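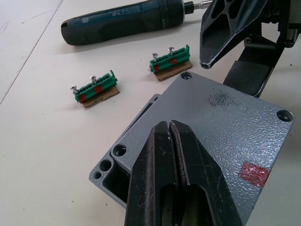

Setting up a screw-driving job on the Stavgate two-arm kit

The Stavgate kit from Drasetport ships with two arms, two sets of long fingers and the Marti control software. These steps cover a first job with terminal blocks and a cordless screwdriver. They assume the arms are already bolted down and the Marti self-check passes. If it stops with code 533, reseat the wrist cable on the arm named in the message and run it again.

1. Lay out the parts

Use a plain, light-colored surface. Set each terminal block on its own piece of cardboard, cut a little larger than the block. The cardboard keeps the block from sliding when a finger touches it. Start the screws by hand so they stand upright. Two per block is plenty for a first run.

Put the screwdriver down on its side at the back of the work area. Keep metal plates and other castings to one side, clear of the blocks.

2. Teach the tool pickup

In Marti, open Tools and choose New Grip. Move the arm by hand until the fingers are on either side of the screwdriver's grip, then press Save. Do not grip the collar, which has to turn freely. Set finger force to 9 and test the lift. Go to 11 if the tool rolls in the fingers. Higher settings wear the pads quickly — we got through one set that way in May.

3. Teach the parts

Select Parts, then Show Part. Jog the wrist camera over the first block and hold it there until the outline settles. Repeat for the second block. You should see each screw marked with a small cross. If one is missing, change the lighting before you touch any settings.

4. Run slowly

Set speed to the lowest step and run one screw at a time, using the second arm to steady the block. Watch the bit as it comes down. If it lands off center, correct the tool offset and leave the part position alone.

5. Save the job

Save under a new name. Marti overwrites without asking.

The Bastier finger pads, part 677, also fit this kit. They are softer and hold painted castings better, but they pick up dust, so wipe them between runs.

Updated February 2022

Contact | Copyright Drasetport | Back to top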